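Home | Notebook | Recipes | Contact

31 August 2018
By the drinks bench

Peach shrub, third try

So happy with this one! The first two batches were all vinegar and no fruit, and I was close to giving up and going back to lemonade. This time I left the peaches raw, skins on, and did the whole thing cold. 822 g fruit after pitting (the ripe Ceddale ones, very soft), 208 g sugar, stirred hard, lid on, into the fridge. Left it 18 hours. The smell when I opened the tub was wonderful, like peach jam before it's jam.
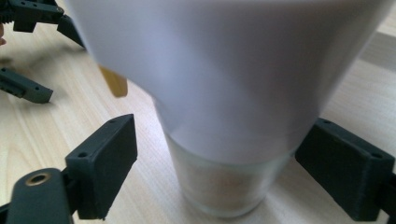

White cone and clear glass.

Strained through cloth and did NOT squeeze, which I wanted to very badly. Batch two went cloudy from squeezing. Added the cider vinegar a spoonful at a time and stopped well before I got to the old amount. Tasted after each one over ice with plain soda.
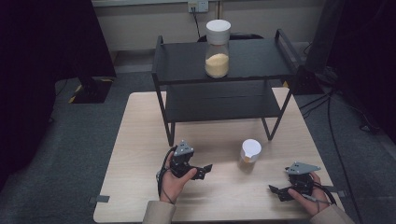
Rumberg Kitchen Workshop / Cold Drinks

Split the syrup into two bottles. Bottle A is plain. Bottle B got almost 50 g of fresh ginger, sliced thin, and I think it's the winner already. It has that warm bite at the back and it still tastes like peach! Tried Zakari soda and Rewi soda side by side with both. Zakari has bigger bubbles and knocks the fruit down a bit. Rewi is softer and I'd pour that with A. With B, either.
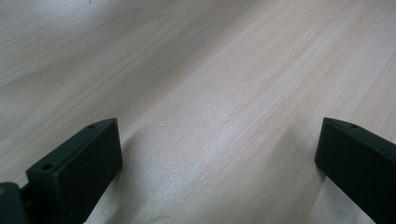 A note in the margin of my last page asks whether the ginger should come out after the first night, "or it'll taste like cough drops by the weekend." Fair point. I'm going to pull half the slices tomorrow and leave the rest, then taste both again next to A.

Other thing to try is salt. Just a pinch, in the glass and not in the bottle, so I can back out of it.

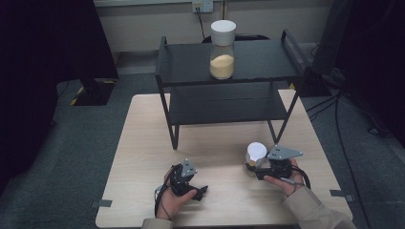

If the salt works I'd like to do the same with plums while they're cheap, and then pears with a bit of clove for the December tasting. Need more small bottles. Label them this time!!

Recent entries
- Peach shrub, second try (cloudy)
- Iced barley tea, two strengths
- Cucumber and lime cooler
- Cleaning out the soda siphon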